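How I Write a Book Review in One Evening

I get asked about this a fair bit, mostly by people who finished a novel back in July and still haven't posted a word about it. I used to be one of them! Now I can go from closing the book to hitting publish before bed, and my method is pretty simple.

First, mark pages while you read. I use sticky flags, never more than 30 in a book, and I don't write on them. If I can't remember why I flagged a page, it wasn't worth quoting anyway.

When you're done, put the book in another room and set a timer for 50 minutes. Type whatever you'd tell a friend over coffee – who you liked, where you got bored, the chapter that kept you up. Don't fix anything yet. My draft on Eugénie Perrin's Cordier was mostly me complaining about an uncle, and he ended up as my opening paragraph.

Now go get the book and pick 2 flagged passages. Copy them exactly, commas and all (I once misquoted Vernon Friesen and got a very polite email from him).

Plot summary comes last, and I keep it to three or four sentences. I stop at whatever the back cover gives away. With a mystery like Drondis I stop even sooner, before anybody finds the boat.

Then read it out loud. You'll trip over the sentences that need cutting, and you'll hear it if you've said "compelling" twice.

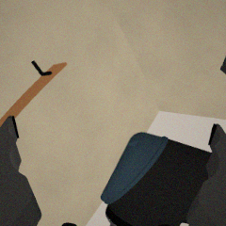
If you're still stuck on a title after all that, just use the book's title and the author's name and go to bed.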